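Search the guides Go

Setting up a kitchen run in Tramen with the two-arm Uvham kit

Last updated: May

You need Tramen installed, the Uvham robot pack, and 4 GB free. Setup takes 15 minutes if nothing fights you.

1. Load the robot pack first, then the room. Other way round and the arms spawn in the floor.

2. Open the head view. Check both grippers show up past the top plate and are empty before you send any command.

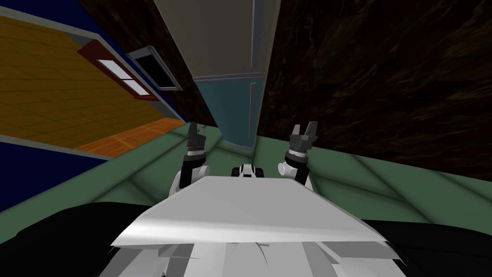

Render: Zerrin Dağdelen / Moradi

Tilt looks wrong on a first run – leave it alone for now. Floor and walls should be there, same with the tall appliance. If the textures come up plain gray, clear the cache and reload.

3. Switch to the wrist view. Set finger spread to full open. Look for both finger tips with a clear gap between them. Dark marble is a bad backdrop for picking out dark parts, so turn exposure up a notch if you plan to record teh depth channel too.
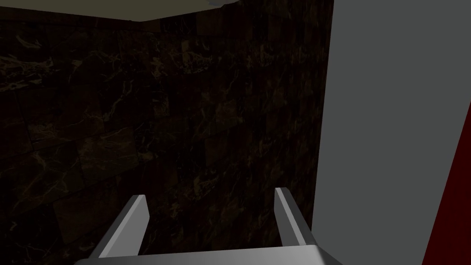
Sinan Uysal wrote in that the wrist view froze on him until he dropped the physics rate, and that he would not pay for the Fullska add-on just to fix it. Fair enough. The rate slider is under Sim > Timing, no add-on needed.

4. Now reach. Left arm only, slow speed. Bring the gripper up under the teal panel in small steps and keep the right arm parked upright, fingers open. Contact warnings are normal this close. Error 116 is not – that one means the joint limit, back off and try agian.
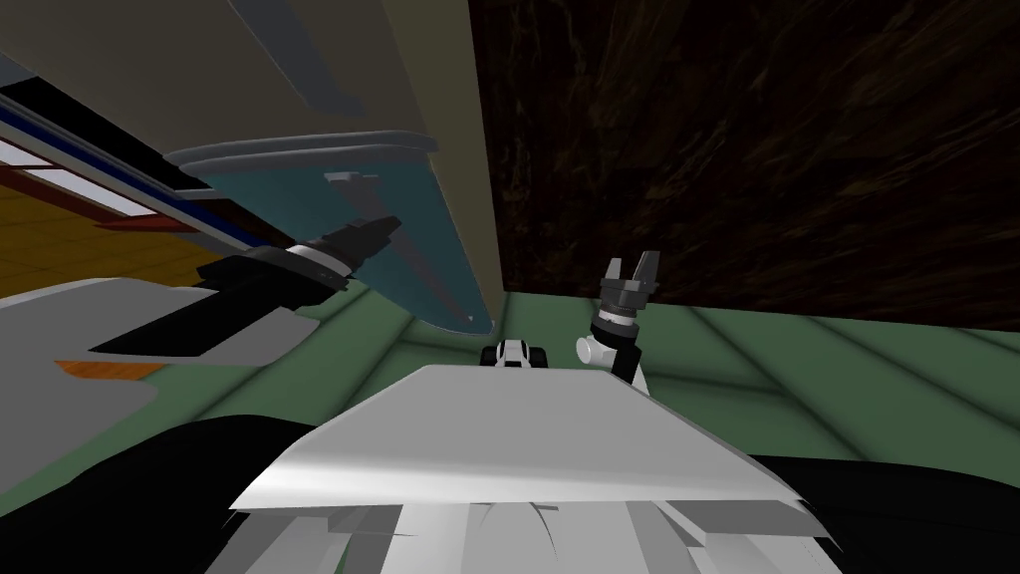

Step 4, left gripper up close to the teal panel, right one held open.

5. Save the pose before closing. File > Save pose. The autosave skips arm positions.

Log full? It caps at 386 entries. Export, then clear.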